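Brollik Deadpan Deck
Party & Game Night > Joke Games > Card Decks

Price: 30 dollars
In the box: 200 joke cards, 3 blank cards, one rule sheet
Players: 3 or more
Page updated 3/25/22

We sell a lot of joke games and we don't think most of them are funny. It seems fair to say that up front on a page where we're asking you for 30 dollars. A card game can't make a dull group of people interesting, and the makers who print "hours of laughter" on the lid have never sat through the second hour. Brollik prints it on the lid too. We asked them to stop and they haven't.

So why carry this one? Mostly because it asks less of you than the others do. You draw a card, you read it out loud, and you try to keep a straight face while everybody else tries to keep theirs. Whoever cracks first takes the card. Most cards at the end loses. There's no app to install and no timer, and you don't have to act anything out in front of your in-laws.

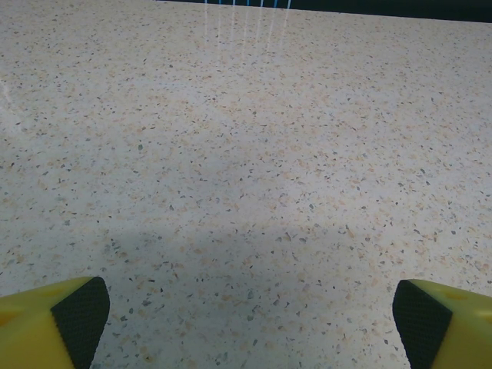 The cards themselves are uneven. We read the whole deck in February, before we agreed to stock it, and would call a good part of it filler. There are too many puns about cheese. There's a run of knock-knock jokes that all work the same way, and once you've heard one you can see the rest coming. The better cards are the long ones, the kind that wander along for half a minute and then stop dead. Those got real laughs out of people in our shop who had told us they hated this sort of thing.

About the "300 jokes" claim

You may have seen this deck listed elsewhere as having 300 jokes. The box has 200 cards. Brollik gets to the bigger number by counting the alternate endings printed on the backs of some of them. We don't count a second ending as a second joke, and we doubt you would either.

How it compares

The Eltley Groaner Box is cheaper and has thinner cards. It's fine for kids, and the jokes are mostly ones your grandfather knew. The Valtamville Party Set costs more and comes with a buzzer, which sounds like fun until someone has pressed it for the tenth time. If you only want something to pass around after dinner, the Groaner Box will probably do. We'd pick the Deadpan Deck for adults who already know each other well - strangers tend to laugh out of politeness, and that spoils the game.

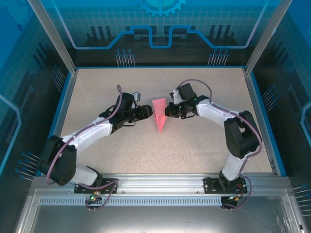 Photo: Zalewska

Things buyers ask

Is it clean? Nearly. A few cards are rude in a mild, schoolyard way. Pull them out before you play with children.

Can you play it twice? Yes, but not with the same people in the same month. A punch line you remember doesn't do much. Brollik says an add-on deck is coming. They've said that before, so don't buy this one counting on it.

What are the blank cards for? Writing your own. Three isn't many, and the coating smears with a ballpoint. Use a permanent marker.

Returns

Unopened boxes can come back within 30 days. Opened boxes can't, even if nobody laughed.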